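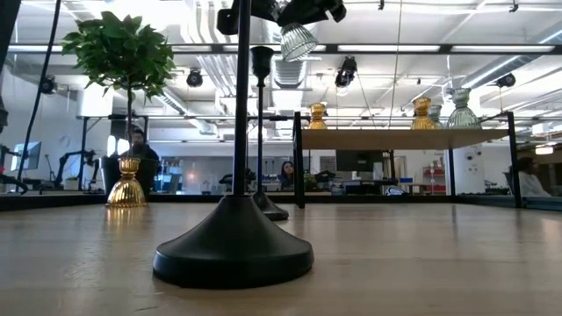
Progress report to the Zakik Fund
Project: Glass and stands for the reading room at Mamholm
Date: 16 May 2021

Dear colleagues,

I send you the second progress report on our project. The first report was sent in January and it covered mostly the buying. The present one covers the arrangement of the display table, the work with the ribbed glass, and the money spent until now. I have tried to keep it short, but some points need more words than I hoped.

1. The table and the shelf

In January we still had the old glass cabinet from the Dresberg house. It was too deep, and visitors could not see the pieces at the back. We have now moved to an open table in light wood with a raised shelf on its right half. The shelf is of the same light wood and stands on two black metal uprights. I was at first against the shelf, as I thought it would make the table look crowded. After two weeks of trying I have changed my opinion. It gives a second height, and the space under it can also be used.

The surface of the table is smooth and the gold glass gives a warm reflection on it. We had considered a cloth in dark grey, and one length of cloth was already bought (see point 4). We do not use it for the moment.

2. The stands and the plant

Two black stands are kept for the middle of the table, a large one and a smaller one. Both have a flared foot and a thin pole, and the smaller one ends in a holder in the form of a cup. In our first plan they stood at the two ends. In the middle they divide the table, and the glass on the left is seen separately from the shelf on the right.

On the left side we have put the gold ribbed vase, with a small green tree in a dark pot behind it. The plant was not in the application. It was given to us, so it has no cost for the Fund, and we find that the green leaves help the gold colour very much. If the Fund prefers a display without plants, we can take it out again — please let us know before the catalogue pages are made.

3. Arranging the glass

Most of our hours in this period went to the glass. The pieces have ribs and open out towards the rim, and they are close to each other in form, so the order depends mainly on colour. We have tried the amber pieces together with a clear one next to them, and also the clear glass apart from the amber. The choice is not made yet. My own preference is to keep one clear piece close to the amber ones, because the difference between them is then easy to see.
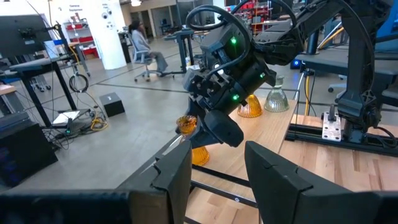 Amber and clear ribbed glass during the arranging work.

We had also a question about which way up the bell-shaped pieces should stand. The list from Després, where the glass was bought, calls all of them vases, but some of them look better with the wide side down. We wrote to Després and they answered that both ways are acceptable. For the labels we will use the word "vessel", which avoids the problem.

4. Money

The grant for this part of the project is 1980 euros. Until today we have spent 940 euros on the glass, 400 euros on the shelf and the stands, and 300 euros on the cloth and on transport from Dresberg. The rest, 340 euros, is kept for labels and for printing. The transport was more expensive than in the budget, and the stands were cheaper, so the total is still as planned. Copies of the invoices are in the annex.

5. Difficulties

The lamps of the ceiling are reflected in the clear glass, and from some places in the room this disturbs the eye. We have asked for a softer lamp, but the electrician could not give us a date. We also had a delay with the label texts. The Mamholm library wishes to have them in two languages, and the translation has not come back.

6. Next steps

Before the next report we plan to decide the final order of the glass, to receive the translated texts and to print the labels. We would also like to ask the Fund if the cloth may be used for another table in the same room. I will wait for your answer on this and on the plant before we order anything more.

With kind regards,
The project coordinator, Mamholm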